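Oct 1, 2023

The September order is closed, so I can start on next year's budget for the bench. Over half of it went to spares last time. I'd like to avoid that.

Rakton quoted 384 euros for a replacement finger, with a lead time of 75 days. Dukonix is cheaper but wants a minimum order of 3. Leire Gallardo asked whether we need a new arm at all. For block work at this size I don't think we do — the fingers and the mounting hardware are what wear out.
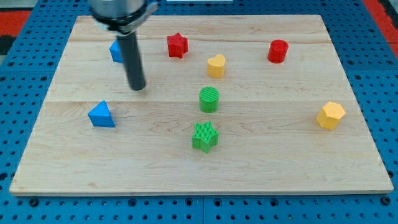 *Finger over the maple-colored board, shape blocks set out on it, blue pegboard bench underneath.*

Printed blocks cost next to nothing, so they stay off the sheet. The lines that remain are fingers, clamp bands, fasteners and one spare pegboard panel. Casimiro Peñalver wants a force sensor added. I've put it under optional until Satum sends a price with shipping included — their last quote left it out.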